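Projektbericht: Pflege und Ordnung gemeinsam genutzter Arbeitstische

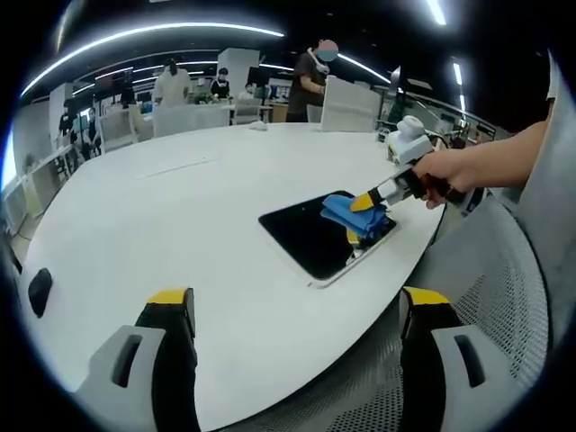 Abb. 1: Blaues Tuch auf der schwarzen, weiß umrandeten Platte am großen weißen Tisch.

Projektgruppe: Colleen Robichaud, Ieuan Landeg, Chantal Paquette
Betreuung: Thodoris Giannakopoulos

1. Ausgangslage

Der Gemeinschaftsraum Ilstead wird von mehreren Studiengängen als Arbeits- und Besprechungsraum genutzt. Feste Plätze bestehen nicht. Mit Beginn des Sommersemesters häuften sich Rückmeldungen über Fingerabdrücke, Staub und liegen gebliebenes Material auf den Tischen. Die Projektgruppe erhielt im März den Auftrag, den Zustand der Arbeitsflächen zu erfassen und eine Pflegeordnung zu entwerfen.

2. Vorgehen

Über einen Zeitraum von 8 Wochen wurden 142 Nutzungen protokolliert. Erfasst wurden der Zustand der Tischfläche beim Verlassen des Platzes, zurückgelassene Gegenstände und die Stellung der Stühle. Die Eintragung erfolgte auf einem Formblatt, das Mervin Paquette nach zwei Probeläufen überarbeitet hat. Die Spalte »Bemerkungen« wurde dabei auf die doppelte Breite gebracht.

Parallel dazu verglich die Gruppe zwei Wischverfahren: das trockene Abwischen mit einem weichen Tuch und das Abwischen mit leicht angefeuchtetem Tuch und anschließendem Nachtrocknen. Beide Verfahren wurden auf hellen und auf dunklen Oberflächen angewandt.

3. Ergebnisse

Auf dunklen Flächen fielen Schlieren und Fusseln deutlich stärker auf als auf dem weißen Tisch. Das trockene Verfahren genügte bei Staub, nicht jedoch bei Fingerabdrücken. Zusammengeknüllte Tücher führten zu ungleichmäßigem Druck und ließen einzelne Streifen aus; ein zweifach gefaltetes Tuch lieferte ein gleichmäßigeres Bild. Entlang der gerundeten Tischkante blieb in vielen Fällen ein Rand stehen, insbesondere dort, wo Stuhllehnen dicht an der Platte standen.

4. Empfehlungen

Vor dem Wischen sind die Stühle vom Tisch abzurücken. Lose aufliegende Platten werden zuerst gereinigt und danach angehoben, damit auch die Fläche darunter erreicht wird. Für dunkle Oberflächen ist ein eigenes Tuch vorzuhalten. Gebrauchte Tücher sind nach Ende der Nutzung in den Sammelbehälter am Eingang zu legen.

5. Offene Punkte

Die Zuständigkeit für das Waschen der Tücher ist mit der Raumverwaltung noch zu klären. Das Formblatt liegt in der Projektablage und kann bei Chantal Paquette angefordert werden.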